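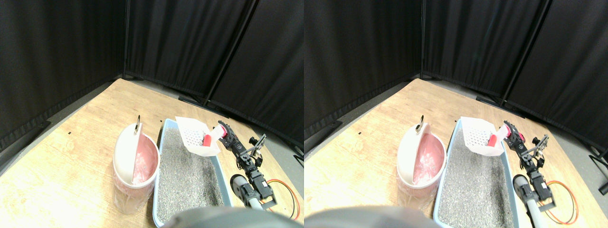 *The arm with the scoop over the litter, bin open next to it.*

I have two cats and a bad back, so I'm the person the Dorkitz arm is being sold to. The kit is a tabletop arm, a two-finger gripper and a set of chore routines you download after you register. Litter scooping is the one on the front of the brochure. The price is 1,075 before shipping, and the box, litter, scoop and bin are all on you.

Vitalii Yatsenko let me come over and spend an afternoon with his. He likes it more than I do, and I told him I'd say so.

First, what I'll give it. The arm can hold an ordinary slotted scoop by the handle. I expected some special snap-on tool at extra cost, and there isn't one. The motors are out in the open with the brackets and screws right there, so if a joint dies you can at least get at it. The cable is less charming. It sits in a loop on the table beside the base, and I know exactly which of my cats would chew it.

Now the brochure. It says "set up in minutes." Vitalii spent 3 evenings on his, and he solders for fun. It says the routine "adapts to your home." His notes say the box and the bin have to go back in the same spots every time or you redo the positions. My litter box lives on a bathroom floor between the toilet and the wall. It has never been in the same spot twice.

Then there's the lid. The routine he has doesn't open the bin or close it, so you walk over, tip the lid up, start the arm, and come back later to shut it. By then I could have scooped the box myself. I timed it at home and it took me less than two minutes, including the complaining.

Thu Võ, who put me on to the kit in the first place, thinks I'm being unfair and that I should judge it as a hobby arm. Fine. As a hobby arm it has competition. The Savach costs about 600, and while I haven't used one, it doesn't come with a picture of a relaxed woman drinking coffee next to her cat.

I'd also like to know what happens to the chore downloads if the company folds. I wrote to Dorkitz on Oct 26, 2020 to ask that, and whether a lid routine is coming. I got an automatic reply with a ticket number and a coupon for 5 percent off. The coupon doesn't apply to the arm.

If they answer I'll add it at the bottom of this post. Meanwhile I'm keeping my money and buying a scoop with a longer handle.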